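Notas do orador – Sinopses para coletâneas de contos
Julián Pastor, edições Destis

Abertura (18 minutos no total, perguntas no fim)

Objeto da fala: o texto de contracapa em volumes com vários contos. Corpus: 484 sinopses do catálogo Destis e da coleção Bastirora. Excluídos romances e novelas avulsas.

Ponto 1. Estrutura. O modelo dominante dá um parágrafo por conto: protagonista, situação, pergunta final. Funciona até quatro contos. Acima disso o leitor perde os nomes. Ler em voz alta a contracapa de «Florach» e parar na terceira personagem.

Ponto 2. Tempo verbal. Presente do indicativo do princípio ao fim. A mistura de pretérito e presente na mesma frase é o erro mais frequente do corpus – quase sempre vem de cortes feitos à pressa. Não citar autores.

Ponto 3. Pergunta retórica. Uma por volume. Se cada conto termina em pergunta, a última já não produz efeito.

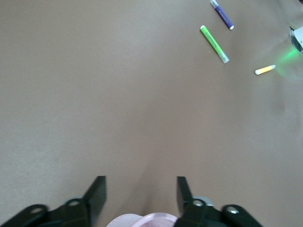
Ponto 4. Revisão em papel. Imprimir a sinopse em corpo 20, com entrelinha larga, e fazer uma passagem por tipo de problema. Verbos primeiro, nomes próprios depois. Uma cor por passagem: o marcador roxo serve para os verbos, que assim se distinguem das emendas a preto. Transcrever só no fim.

Ponto 5. Caso «Frota». Contracapa com 19 linhas, reduzida a metade. Mostrar as duas versões, sem comentar a capa. Atenção: a segunda versão omite o conto mais longo, por decisão da autora.

Perguntas. Se surgir o tema das sinopses para venda em linha, remeter para a sessão de dezembro.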